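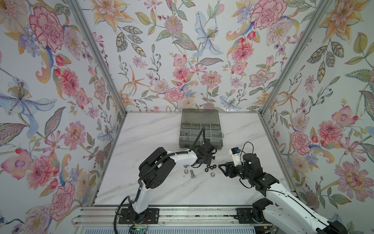

Cludmont Hardware Terms

A word list for small-parts catalogs, kept by Sreekumar Joseph. Version 6. Plain text, one entry per line, tab-separated: term, plural, category, note.

Sources are the Drokley and Bultavance parts lists – duplicates merged by hand.
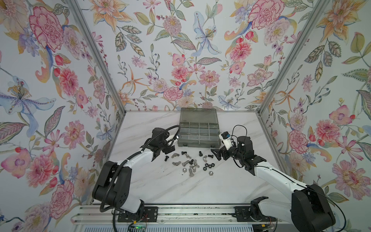
Category names follow the storage type first, then the part. A gray translucent plastic organizer box is filed under "organizer, box"; small metal and black pieces like those near it go under "hardware, mixed" until sorted. Notes are limited to 60 characters.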